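The Repair Night at Ristport

The old ferry office in Ristport opens at 6 p.m. on repair nights, and by then there is usually a line down the ramp. People bring toasters, lamps, box fans and radios. One man brought a sewing machine in a baby stroller.

Szu-yu Chiang started the nights three years ago with two folding tables and a borrowed soldering iron. She had worked at the Bosman appliance shop until it closed, and customers kept stopping her at the grocery store to ask what to do with a dead mixer. "I got tired of telling them to throw it out," she says.

Last year the group looked at 681 items. It fixed 73 percent of them. The rest went home with a note saying what was wrong, or into the parts shelves along the back wall.

Most faults are small. A cord has broken inside its sleeve, or a fuse has blown, or a switch is packed with crumbs. Chiang keeps a jar of belts and another of rubber feet, and between them they cover a good share of the vacuum cleaners and blenders that come in.

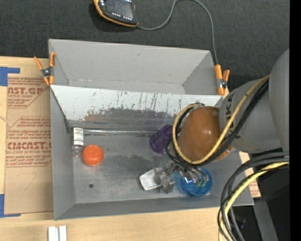
The harder cases are things that were never meant to be opened. Hiếu Kiều, who drives over from Nakine, spends most of his evening on these. He warms glued seams and works them apart with a guitar pick. Some makers use screws with odd heads, and he has bought the bits for all the ones he has met so far.

"You can spend an hour getting in and one minute fixing it," Kiều says. "Then you have to get it closed again."

Owners are asked to sit with the fixer while the work is done. A few would prefer to drop things off and come back, and Chiang turns them down. She wants them to see where the fuse is. Some now bring a neighbor's kettle and fix it themselves at the end table.

Money is tight but steady. The town charges $30 a night for the room, and the donation can by the door covers it in most months. Heat is extra from November on, so people keep their coats on.

A second group plans to start in Pirley this winter, in the back of the library. Chiang has promised them one of the folding tables.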